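Clurkcombe Museum of Everyday Things
Learning Pages for Young Visitors

Why Do We Keep Food in Different Places?

Open the cupboards in almost any kitchen and you will find that food is not all kept together. Milk goes in the refrigerator. Rice goes on a shelf. Onions may sit in a basket in a dark corner. People have been sorting their food in this way for thousands of years, long before there was electricity. This page explains how they learned to do it.

What makes food spoil?

Food spoils when very small living things begin to feed on it. These are called microbes. Some are bacteria and some are molds. They are far too small to see one at a time, but when a great many molds grow together they appear as a fuzzy green, white or black patch.

Microbes need water. Most of them also like to be warm. A slice of bread left in a damp, warm place may grow mold in a few days. A dry cracker in a closed box can last for months, as there is very little water in it for microbes to use.

Air and light change food too. When a cut apple turns brown, it is reacting with the oxygen in the air. Cooking oil left in bright sunlight slowly begins to smell and taste unpleasant.

Keeping food cool

Before refrigerators, many families dug a cellar. The ground a few feet down stays cool even in summer. In the village of Hirnik, one old farmhouse still has a cellar with 3 rooms: one for potatoes, one for apples and one for barrels of cabbage. The potatoes and apples were kept apart for a good reason. Ripe apples give off a gas called ethylene, which can affect other fruits and vegetables stored close by.

Other families used an icebox. This was a wooden cabinet lined with metal, with a large block of ice inside. The ice was cut from frozen lakes in winter and packed in sawdust so that it would melt slowly. The ice house at Geseck could hold 3,216 blocks when it was full, and some of that ice was still being sold in August.

Keeping food at room temperature

Many foods do not need to be cold. Tomatoes keep more of their flavor on the counter until they are ripe. Bananas turn dark if they are chilled. Whole lemons will keep for roughly a week in a bowl, and longer in the refrigerator. 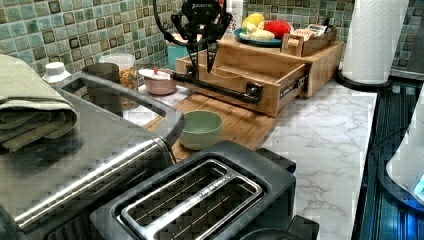

Toy food on a plate, with a drawer open below.

Dry foods such as flour, beans and pasta do best in a closed container. The lid keeps out damp air and it also keeps out insects — flour beetles are able to find their way into a paper bag. Mirta Echeverría, who looks after our kitchen collection, has studied the tin boxes once made in Kohlhase for this purpose. Each set had 6 boxes, and the largest was always for flour.

Changing food so that it lasts

People also learned to change the food itself. Drying takes the water out. Salt draws water out of meat and fish. Vinegar is an acid, and most microbes cannot grow in it. Sugar, when there is enough of it, ties up the water in fruit, and this is why jam keeps so much longer than fresh berries.

Words to know

Microbe: a living thing too small to see without a microscope.
Cellar: a room below the ground.
Ethylene: a gas that helps fruit ripen.

Try it at home

Ask an adult for 2 slices from the same loaf of bread. Seal each slice in its own clear bag. Place one bag in the refrigerator and the other in a warm room. Look at them every day and draw what you see. Do not open the bags — when you have finished, ask the adult to throw them away unopened, and then wash your hands.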